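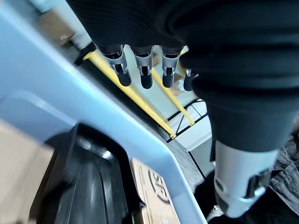
Planning the school bus routes in Plikovow

Tanveer Ghauri has planned the bus routes for the Plikovow school district for long enough that some of the first children he put on a bus now have kids at the stops. He works out of a room behind the bus garage, with a wall map that he still prefers to the one on his screen. The district carries 1443 students on 59 buses, and the routes have to be redone every summer.

He did not set out to do this kind of work. He drove a bus first, a long rural run that started before sunrise for half the year.

"I drove and I complained," he said. "The route I had went down Custen Road, turned around in a farm driveway, and came back up Custen Road. There was one family at the end of it. I kept telling the office that if we met them at the corner we'd save eleven minutes. After a while the woman who did the routes told me that if I was so sure about it I could come in over the summer and help her. So I did."

She retired a few years later and he took over. The first thing he learned was that he had been wrong about the Custen Road stop. The corner he wanted to use had no shoulder, and a ditch ran right up to the pavement. The children would have been standing in the road.

"She let me find that out for myself. I drove out there, got out of the bus, and looked for a place to stand. There wasn't one. That's a good lesson to get early, and I still do it that way. If I'm putting a stop somewhere, I go stand there."

The work follows the school calendar. Registration lists start to come in during June, and they are never complete. Families move, custody arrangements change, and people sign up in the last week of August and expect a bus the first morning. Ghauri builds a draft from last year's routes, then takes it apart.

He starts with the schools' bell times, which he has no say in, and works backward. Most buses run more than one trip in the morning. A bus takes the high school students first, drops them off, and goes out again for the elementary children. If the first trip is late, the second one is too.

"People look at their own stop and their own time," he said. "A parent will call and say, could the bus come ten minutes later, it would make such a difference. And it would, for that family. But the ten minutes comes out of every child after that stop, and then out of the second run, and then a teacher at Malik Elementary has a third of her class missing at breakfast. I try to explain that on the phone. Some people accept it and some don't."

The district bought a routing program called Rarkitz several years ago. Ghauri uses it every day and is neither for it nor against it. It handles the addresses well, he said, and it has made it much quicker to see which bus has empty seats. Its suggestions for where a bus should go are another matter.

"It knows the speed limit. It doesn't know the hill on Tanner Street in February. It will give you a left turn onto the highway with no light, at ten past seven, and tell you that takes eight seconds. I've sat at that turn for four minutes. You can go in and mark it, so it stops doing that, and I have marked a great many things. It's a lot better now than when we got it, but I put that in there."

Drivers are his other source. Each fall he asks them to write down anything on the route that bothers them, and he reads all of it. The notes are short. A tree branch is scraping the roof at a certain house. A dog comes out after the bus. The sun is straight in the driver's eyes at one crossing for three weeks in October, and could the stop before it be moved up so the bus gets there earlier. He moved it.

Asked what part of the job takes the most time, he said walking distances. The district's rule sets how far a child can be asked to walk to a stop, and it depends on the grade. Measuring the distance is easy. The arguments are over where the measuring starts.

"Is it from the front door or the end of the driveway? We have driveways out here that are longer than some city blocks. The rule says the property line. I didn't write it, but I'm the one who reads it to people."

He gets the most calls in the first two weeks of school, and then again when the clocks change and the mornings are dark. He keeps a paper log of them. He showed a page from last fall. Next to each name he writes the address, what the caller wanted, and what he did about it. Many of the entries end with the word "no," and a fair number with "moved."

Snow days are decided by the superintendent, but Ghauri is one of the people called at four in the morning to say what the roads are like. He gets in his own truck and drives the north side of the district, and another man from the garage takes the south. They do not always agree. On 7th February the south side was clear and the north side had ice under a thin layer of snow, and schools opened late for everyone.

"I had a lot of calls that day from people on the south side, looking out at a dry street. I understand it. They had to get to work. But you can't open a school for half the children."

He thinks two things would make a real difference to the district, and he has asked for both. One is a sidewalk along the stretch of road between the Malik school and the apartment buildings to the east of it. The children there live close enough to walk, but there is no safe way to do it, so a bus makes a very short trip twice a day to bring them. The other is higher pay for substitute drivers. When a regular driver is out sick and there is no substitute, a second driver has to run two routes, and everyone on the second route is late.

The sidewalk would be the county's job. He was told a few years ago that it was on a list. The driver pay comes up at budget time, and last year it went up a little.

"It helped. We got a couple of people. One had retired from the post office and already knew every road, so I hardly had to train him."

Ghauri still drives when he has to. He keeps his license current, takes the physical, and filled in on four mornings this past winter. He said the children on the bus mostly have no idea that he is the person who decides where it goes. One second grader told him he had missed a turn. He had not, but he had changed that route over the break, and the regular driver had apparently been going the old way.

"So I went and talked to the driver," he said. "He told me the old way was faster. I rode along with him the next morning and timed it, and he was right, by 200 seconds. I changed it back."

He expects to do the job for a few more years. He has started bringing one of the younger drivers into the office over the summer to learn it, and she has spent most of her time so far out in the truck with a clipboard, checking stops along the river road. The bridge there is due to close for repairs after the spring break, and the three buses that cross it will have to go the long way around until school lets out. The new pickup times will go out to those families by mail, and drivers will hand out a second copy at the stops.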